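News & Media > Press Releases > Tableware and Kitchen

Filed under: Product News, Materials, Food Service

VANECK RELEASES KIDERO MATTE TABLEWARE LINE FOR SCHOOL AND HOSPITAL DINING

New range of plates and bowls uses a revised glaze and a raised rim; orders open to food service buyers in November

WULLOW, 2024-06-18 – Vaneck, a maker of tableware for institutional kitchens, today released the specifications of Kidero, a line of matte-glazed stoneware for school dining halls, hospital wards and care homes. The line consists of seven shapes in four colors. It replaces the company's glossy institutional range, which will remain available as replacement stock while supplies last.

Kidero was developed at the Vaneck plant in Wullow. Glaze testing was carried out by Usmani, a materials laboratory that works with ceramic and glass producers. The full test report is available to buyers on request and covers surface wear, metal marking, edge chipping, thermal shock and stain release.

Glaze

Matte glazes have been slow to reach institutional kitchens for two reasons. The first is metal marking, the gray lines left when a knife or fork deposits metal on a rough surface. The second is staining, mainly from tomato, turmeric and tea. Both problems come from the texture of the glaze. A matte surface scatters light through very small crystals or pits, and these same features can scrape metal from cutlery or hold pigment.

The Kidero glaze is cooled more slowly than the glaze it replaces. Slow cooling produces a finer and more even crystal layer. Under the Usmani test procedure, sample plates were run through 203 wash cycles in a commercial dishwasher at the detergent strength used in hospital kitchens. Samples were checked for marking and color change at the start, at the midpoint and at the end. Marks made by stainless steel cutlery were removed from all samples with a standard non-scratch cleaner. Turmeric left a faint trace on the lightest color after an overnight hold. The trace did not remain after the next wash.

No lead or cadmium compounds are used in the glaze or the color stains.

Color

Color selection was treated as a technical requirement. Food service buyers asked for plates that contrast with both pale foods, such as rice, fish and mashed potato, and the white tables and trays used in many dining rooms. White plates on white surfaces are hard to make out for diners with reduced vision. Strong colors solve the contrast problem but show scratches sooner, and some buyers reported that diners found them childish. 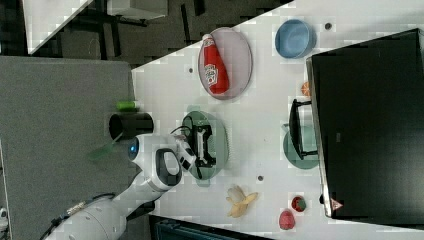
The four Kidero colors are muted mid-tones, each mixed to a target lightness value and checked against it by meter at the end of every kiln run. Pieces that fall outside the tolerance are sold as seconds through the factory outlet and are not shipped to contract buyers. A site that orders replacement plates two years after its first delivery should be able to place old and new pieces side by side without a visible step in color, apart from normal wear.

Colors can be mixed within one order. Several buyers that reviewed early samples plan to assign one color to each diet type, for example soft foods or allergen-controlled meals. Vaneck does not recommend color as the only means of marking an allergen-controlled meal. A printed tray card or lid label should be used with it.

Shape and rim

The line includes round plates in two sizes, an oval plate, a side plate, a deep bowl, a shallow bowl and a cup. The round and oval plates have a raised rim with a steep inner wall. The wall gives the diner an edge to push food against when using a fork or spoon with one hand. The outer side of the rim is sloped so that a plate can be picked up from a flat table without tipping.

The oval plate was added at the request of hospital kitchens. It takes up less tray width than a round plate of the same area and leaves space for a cup and a side dish. It fits the standard insulated domes already in use at most sites. Buyers with older dome stock should request the dimension sheet before ordering.

Plates stack to a depth of 56 without locking. The foot ring is ground after firing so that it does not scratch the piece below it – a common source of early wear in matte ware. The company advises against sliding plates off a stack and recommends lifting them.

Condiment and portion study

As part of the design work, Vaneck reviewed how meals are laid out in dining rooms where condiments are served at the table. Sauce bottles, serving spoons and lids are often put down on plates during service, and the rim takes most of the contact. Early rims were thin at the top and chipped at that point during handling tests. The production rim is thicker, with a rounded top edge, and it added a small amount of weight to each piece.
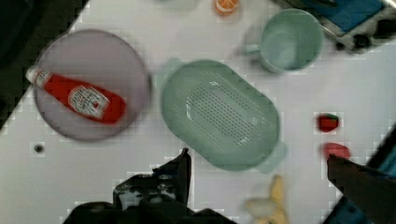

Weight was the main point of disagreement among buyers during the review period. School kitchens preferred a heavier plate because it stays in place on the tray and breaks less often. Hospital and care home buyers asked for less weight, mainly for staff who carry loaded trays over long distances. The final round plate is lighter than the glossy plate it replaces and slightly heavier than the first Kidero samples. No separate lightweight version is planned.

Portion guides were also considered. A faint line inside the well of the plate was tested and then dropped, as it trapped food residue in the wash tests. Sites that need portion control are advised to use the side plate and shallow bowl, whose volumes are listed on the dimension sheet.

Care and use

Kidero pieces may be used in commercial dishwashers, microwave ovens and heated holding cabinets. They are not rated for direct flame, broilers or induction surfaces. Pieces should be allowed to reach room temperature before being moved from a freezer to a heated cabinet.

Abrasive powders and steel wool will damage the glaze and are not covered by the replacement terms. Rinse aid should be set at the level advised by the dishwasher manufacturer. Too much rinse aid leaves a film that is easier to see on a matte surface than on a glossy one and can be mistaken for glaze wear. A wash without rinse aid will normally show which of the two is present.

Availability

Sample sets are available now to registered food service buyers. Each set contains one piece of every shape and one round plate in each color. Orders open in November, with deliveries scheduled in the order in which contracts are signed. Pricing is supplied by quotation and depends on volume, color mix and delivery location.

Existing customers may combine Kidero pieces with glossy institutional ware in one shipment. Glossy pieces will be sold in full cases only. The company will give written notice to contract customers before the last production run of any glossy shape.

Consumer sales are not planned at this time. Seconds may be bought in person at the Wullow factory outlet, subject to stock.

About Vaneck

Vaneck designs and produces stoneware for institutional dining. Its products are used in schools, hospitals, care homes and workplace canteens. Design, glazing and firing are carried out at the company's plant in Wullow.

Contact

Buyers may request sample sets, dimension sheets and the Usmani test report from the Vaneck contract sales office. Press requests should be sent to the Vaneck press office.

Related releases

Foot Ring Grinding Line Enters Service at Wullow Plant
Guidance Note: Rinse Aid Film on Matte and Satin Glazes
Vaneck Updates Replacement Terms for Contract Customers
Insulated Dome Fit Chart, Revised Edition
Notice on Discontinued Glossy Cup Sizes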